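Scaffold Rental FAQ

I run the Privard yard, and these are the questions I get on the phone most weeks.

How early should I book?
Give me 2 weeks if you can. In June I'd say more, everybody wants their siding done then!

Do you deliver?
Yep, anywhere in Grinia or Kekow. I bring the frames and planks on the flatbed and my crew does the setup.
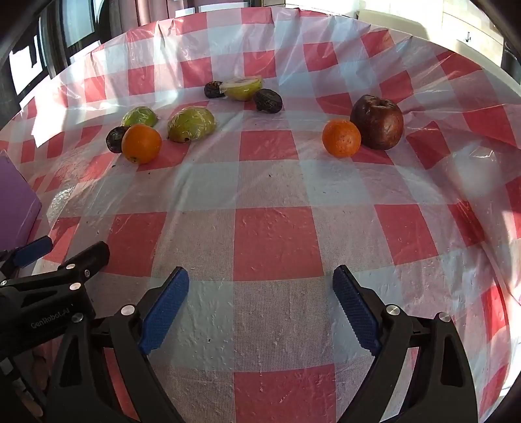 Delivery is free on orders over $900. Under that I charge a flat fee, and I'll tell you what it is before you sign anything.

Can I move the scaffold myself?
Please don't - call me and we'll come shift it. Once it's been moved, it has to be inspected again before anyone climbs up.

What if it rains all week?
I'll stop the clock if you call me by noon (voicemail counts).

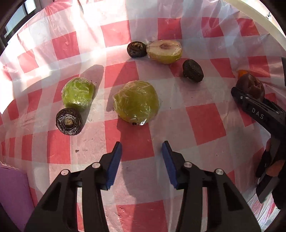
Lorcan Gilmartin wrote in to say the rain rule saved him three days on his chimney job, but he wished the noon cutoff was later. Fair enough, Lorcan. I've moved it to 2 for anyone renting by the week.

Page updated 2025-05-23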